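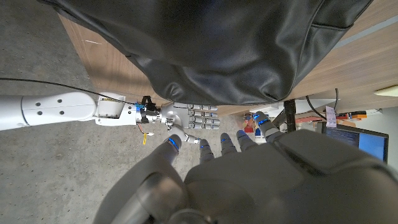
The Sustcombe Public Library will hold a free community supper and film night in December to open its winter series on fair housing. Doors open at 5 p.m. in the lower-level meeting room, and the film starts at 6.

The movie is a documentary following tenants in three cities as they take housing complaints to court. It runs a little over an hour. After the screening, Yolanda Espinoza of the city's Human Rights Office will talk about how residents can file a complaint, what records to keep, and how long a case usually takes. She will take questions in English and Spanish.

Local groups will have tables in the hallway, including the Flemen Tenants Union and the Omerović Legal Clinic. Clinic attorney Johanna Riedl will schedule free follow-up appointments for anyone who wants help reading a lease. There are 38 appointments available, and people can sign up when they arrive. 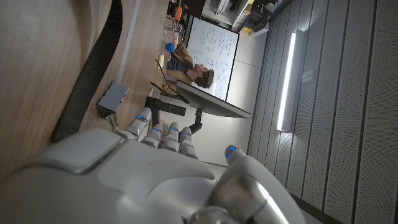

The room seats 100. Tickets are not required, but the library is asking people who plan to eat to call the information desk ahead of time so there is enough food. The supper is vegetarian. Child care is available for ages 3 and up until the end of the program.

The series is paid for by a $1,000 grant from the Friends of the Library. It continues in January with a workshop on security deposits, led by Jhonatan Muñoz, and a reading group for teens.

Parking in the Ustura Street lot is free after 5 p.m. The number 6 bus stops in front of the building, and the last one leaves at 9:40 p.m. Residents who need a sign language interpreter or large-print handouts should contact Nidia Betancur at the library at least one week before the event.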